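Toy library to move into former Thoroddsen shoe store

10/6/26
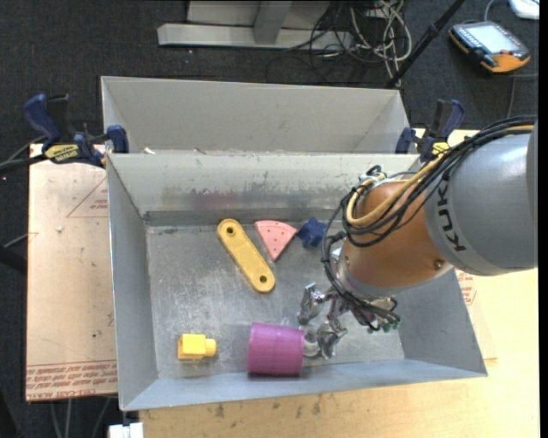
The Dedala Toy Library will leave the church basement it has used for nine years and reopen in the former Thoroddsen shoe store on Mill Street, its board said this week. The library signed a five-year lease with the building's owner, Ívar Bach, and expects to start lending from the new address in February.

The toy library lends puzzles, building sets, ride-on toys and board games to families with children up to age eight. Members can take home four items at a time and keep them for three weeks. It has 636 member households, up from 166 when it moved into the basement.

"We ran out of shelf space two winters ago," said Róisín Dolan, who has managed the library since it opened. "A lot of the bigger toys have been in people's garages. If you wanted the train table, you had to ask for it by name and then somebody drove over to get it."

The catalog now lists 1,579 items. The basement has room to display less than half of them. The rest are kept in closets at the church or in members' homes, and borrowers have to pick from a printed list.

The Mill Street store has been vacant since the shoe business closed. It has a street-level entrance, a rear loading door and a bathroom that can be used by someone in a wheelchair. The basement is reached by a flight of 14 steps, and parents have complained about it for years. Strollers are left in the hallway upstairs during open hours, and the church has asked more than once that the hallway be kept clear.

Bach said he had talks with a phone repair shop and a tax preparer before he settled on the library. He agreed to hold the rent flat for the first two years and to replace the front windows before the library moves in. The library will pay for flooring, shelving and paint.

"The roof is good and the furnace is good," Bach said. "The floor is bad. They knew that when they signed."

The flooring work is out for bids. Dolan said the old carpet will be pulled up and replaced with sheet vinyl, which is easier to wash. Shelving will come from two sources. Part of it will be moved over from the basement, and the rest was bought from a school supply store in Fetar that was going out of business.

Membership fees will go up when the new location opens. A family membership now costs $40 a year. It will rise to $52, with a half-price rate for households that receive food assistance. Families who renew before the end of the year will pay the old price for one more year. Late fees will stay at 50 cents a day per toy, and there will still be no charge for a single lost puzzle piece.

Hours will also change. The basement is open two mornings and one evening a week, when the church does not need the space. On Mill Street the library plans to open five days a week, including one evening until 7:30. A part-time desk clerk will be hired, the library's second paid position. Applications will be taken starting next month.

Toys for babies and toddlers make up the most-borrowed part of the collection, and they also take the most work. Each one is washed, checked for cracks and small loose parts, and put back in a labeled bag with a card listing its pieces. Tomoyo Hattori has run the sorting table for six years and said the card is what borrowers most often lose.

"We can print another card," Hattori said. "What slows us down is when two sets come back in the same bag. You get tea party food in with the stacking blocks and you have to go through all of it."

The new space will have a separate washing room with two deep sinks, in what used to be the store's stockroom. Toys are now washed in the church kitchen, which is not available when there is a funeral lunch or a supper.

Some neighbors asked about parking at a meeting held in the store last month. Mill Street has one-hour meters on both sides of the block, and the small lot behind the building is shared with a bakery. Hafþór Thorlacius, who owns the bakery, said his customers use the lot mostly before 9 a.m. and he does not expect a problem. He asked that large returns be brought in through the rear door after the morning deliveries are done. The library agreed to open no earlier than 9:30.

The meeting also drew questions about noise. The apartment over the store is rented, and the tenant, Gisela Mühlbauer, said she was told the children's play area would be at the front of the store, away from the room below her bedroom. She asked for that in writing. Bach said he would add it to the lease as a note.

The library will stop lending for three weeks during the move. Toys checked out before the closing date can be kept through the break with no late fee. Donations of used toys will not be taken until the new location has been open for a month. After that, the library is looking for wooden train track, floor puzzles with all their pieces, and dress-up clothes in washable fabric. It does not accept stuffed animals, car seats or anything that runs on button batteries.

The Clelura Street book drop, which some members have used for toy returns, is for library books only. Dolan asked members to stop leaving toys there.

Anyone who can lend a truck or van for the move can sign up at the desk during open hours. The church will keep the basement room for its own youth group after the library moves out.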